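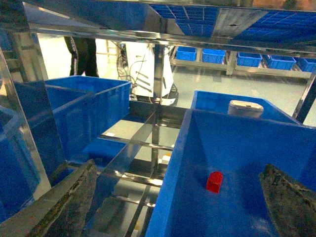

**sondeler_attic** — Monday, May 13, 2019

We finally have to face the toy situation before my sister's kids come to stay in June, and I'd love to hear how the rest of you sort building blocks. My grandmother kept everything in one big tub and we were perfectly happy digging through it (the noise alone was half the fun!). I'm leaning toward one color per bin, so a red block like the little one in that blue bin would have to move to a new home. Is that silly?

**Qian219**

Not silly at all, but I'd go by shape. We did color for 2 years and my boys could never find a plain small piece in a heap of all-red ones. Shape is so much easier on the fingers — and on the parents.

**grirovura**

I have to disagree with Qian, much as I love her posts. Mine are four and six, and color is the only system they'll put back on their own. Shape lasted one afternoon at our house.

**sondeler_attic**

Oh dear, now I'm torn! Maybe color for the little one and shape for the big one?

**Qian219**

Try it for a week and come tell us. I still say shape.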